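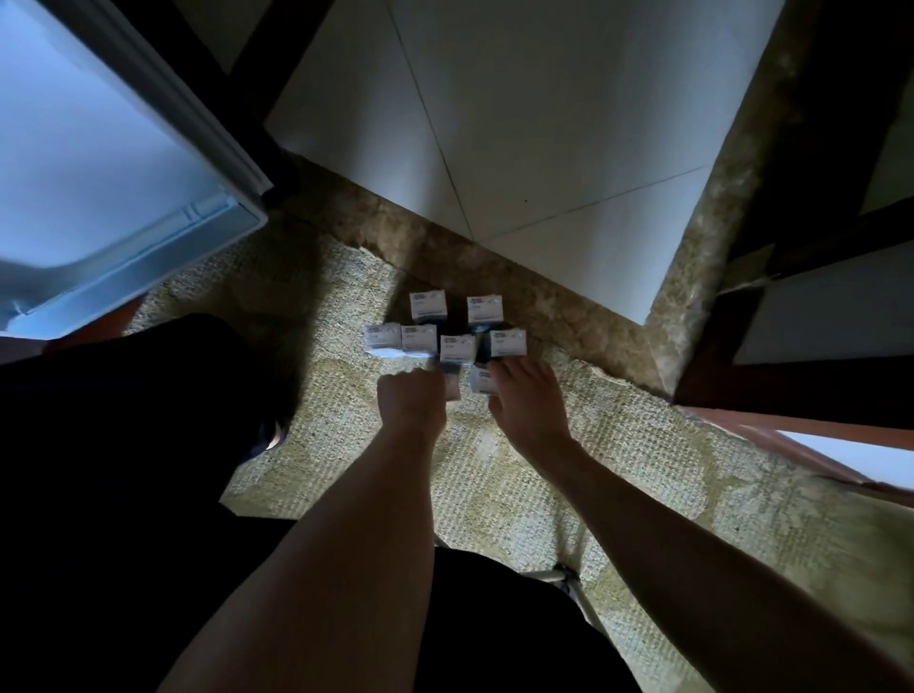 Right, a few of you have asked how the robot planning is coming along, so I'm going to put it all in one place, and I apologise in advance because I do go on a bit. Written September 5, 2021, so if you find this later the prices will have moved!

The job, for anyone new: small white cartons, sorted and grouped by hand, over and over. It's lovely quiet work for the first hour and murder on the knees and wrists by the third. We want an arm that can do the dull share of it so we can get on with the packing notes and the phone.

I started back in June with a spreadsheet which I called Stomach, as it was meant to digest all the quotes (my spouse did not laugh either). It has one tab for buying, one for leasing and a third I keep for things I forgot to put in the other two. That third tab is now the longest.

We're down to two suppliers. Multia would sell us the arm outright and let us find our own gripper. Solleo would rent us the whole lot, arm and gripper and stand, with someone on the phone if it sulks. Both were very patient with me, and I asked a great many daft questions.

Ottar Strömberg gave me the best advice so far, bless him. He told me to price the gripper before the arm. A little carton with smooth sides wants a gentle squeeze or a suction cup, and if they're standing close together the fingers need room to get in between. I'd been shopping entirely by how far the arm could reach!

So I went back and asked for the fingers as a separate line. Multia's nearest match comes to 1,073 on top of the arm, before delivery. I had put nothing at all in that row. Nothing! I made a cup of tea and sat down for a bit.

Other rows that were blank until last week: a flat, firm surface (hands will forgive a nubbly rug, I doubt a machine will), decent lighting, a spare set of fingertips, a guard or fence if the safety check says so, and our own time while we learn the thing. Do put your own time in. I've allowed three weeks and I suspect that's cheerful of me.

Where I've landed for now is a short rental first, just to find out whether our cartons and a gripper get on with each other, and then a decision on buying once we've had a proper go. It costs more per month, I know, but I'd sooner pay a little extra than own a very handsome coat stand.

Vik has offered us the use of a bench for the trial, which saves buying one yet — thank you, you know who you are. I still need to ask both suppliers who pays the carriage if we send it back. If any of you have rented an arm and returned it, please tell me what was in the small print, and whether you kept the box it came in.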